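Bristhorpe Library Reopens Ground-Floor Study Room

The Bristhorpe Public Library has reopened its ground-floor study room following a refurbishment that began in February. The room, closed to the public for eight weeks, now offers new lighting, repaired flooring and furniture chosen for group work.

The work was carried out by Brarnier, a local contractor, at a cost set aside in last year's building budget. Over 558 residents responded to a survey held before the project, and most asked for larger shared tables – a request the library has followed in its final plan.

“People told us they wanted to sit together and spread out their work,” said Annunziata Marchetti, the library's director. “The old desks faced the wall and did not allow for that.” 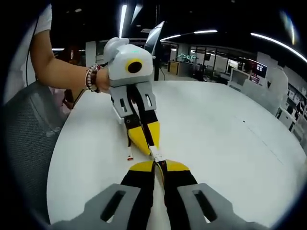

Shared tables now take the place of the single desks throughout the room. They are round, large and white, and two people can work across one from opposite sides, passing small items such as a white cylinder between them over the tabletop. Chairs from the former reading area have been kept.

The study room is open during regular library hours. Groups may reserve a table for up to two hours at the front desk or by calling extension 358.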